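Notebook, June, two-arm booth, pipe frame task

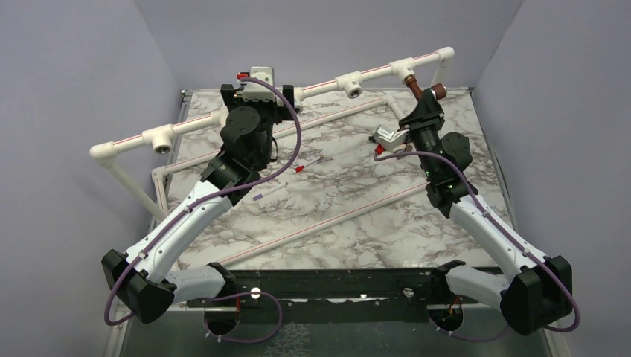
Student Automation Club, Trillberg Technical School / Manipulation Group

Started at 2 in the afternoon, after the room was free. Goal for today: get the right arm to work near the copper-colored fitting on the raised frame without touching the pipe next to it. The fitting is under the third tee, so the gripper has to come from below and a little from the side. I wrote this in the plan as "easy". I take it back.

First tries were with the old start pose from the Zurnitz practice round. With this pose the wrist motor turns late and the jaw arrives with a wrong angle. I moved the start pose lower and more to the back of the table. Better, but the elbow now goes close to its limit. Please check the limit values before you use my pose file, I only changed them for the right arm.

The left arm stays up by the back left and waits. In the task for Lucero it must hold the frame steady while the other arm works, but we do not do this part yet. One thing at a time.

Cables: the purple cable on the left makes a wide curve over the gripper. I would like it shorter. When the wrist rotates to the far side I am afraid it will catch on an open tee. I did not change it today because the same cable length is needed for the low reach to the front. Maybe a second tie on the white segment is enough. To discuss.

The lower pipes on the table are for the second stage (lift and join). They can stay where they are. The long rod in front of them too, its position is written in the stage file, so if you move it, put the new position there.

Runs: 12 with the new pose. In 7 of them the jaw stopped where I wanted. The others stopped too far left, always on the same side, so I think it is an offset and no random error. The log says step 1260 is where the two paths start to be different. I looked at this step for a long time and I still do not understand what the controller does there.

The Rokex planner gives a warning about the back wall on almost every run. The distance is fine when I measure it by hand. I suspect the wall is too thick in our model. Somebody measured it last term but I cannot find the number.

Next:
measure back wall again and correct the model
offset test, right arm only, slow speed
same pose file with left arm moving
clean the glass panel at the front, it has smudges

Stopped at 6. Pose file is saved with "low" in the name.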